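# The gripper bench: questions from the floor

Compiled by Laine Siliņa for the returns and repairs crew at Tuhiwai. Management has its own version of this page. Ours is shorter on adjectives.

### What is the gripper bench for?

Recording how people handle soft goods. You work with a hand-held gripper in place of your fingers, and the recordings go to Brelus, who want to train a robot arm to do the same job. Bags are first on their list because they sag and fold differently every time.

### Is the robot going to replace us?

The official answer is "no plans to reduce headcount." Keith Rewi asked for that in writing in January and got a paragraph saying roles "may evolve." Read it how you like. I'd want to know which roles, and evolve into what.

### Does it work?

Depends who you ask. Brelus showed us a clip of an arm lifting a bag by its seam, and it looked fine. We asked how many tries that took and they said they'd get back to us. The figure they do like quoting is 2,628 recorded grasps from our site. A grasp counts once the gripper closes on the fabric, so a bag that slides off a moment later is in that total too.

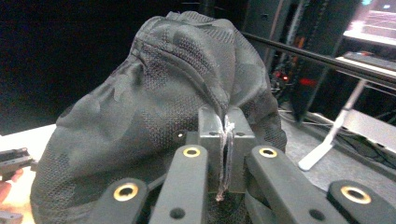

Shayne Tawhiri has asked for dropped bags to be logged separately. The request is still open.

### Do I have to take a turn?

No. It's voluntary, and your supervisor can't put it on the roster without asking you. If you do say yes, the limit is 20 minutes at a stretch. Several people have gone over because the session wasn't finished. Stop anyway.

### My wrist hurts after a session. Is that normal?

It's common, which doesn't make it okay. Squeezing a tool all shift is different work from picking up a bag. Report it to Rangi Hinds the same day, even if it goes away overnight.

### Do we get paid extra?

There's an allowance of 2 dollars an hour for bench time. Whether that's a fair price for teaching a machine your job is a matter between you and your conscience. Check your payslip, as it was left off for more than one person last month.

### Am I being recorded?

Your hands will be, and sometimes whatever is behind them. Brelus says recordings aren't used to measure individual speed. We've asked for that to go in the site agreement and it hasn't yet.

### Who do I talk to?

Nikau Waaka for the roster and pay, Rangi for injuries, me for anything on this page that's wrong or out of date.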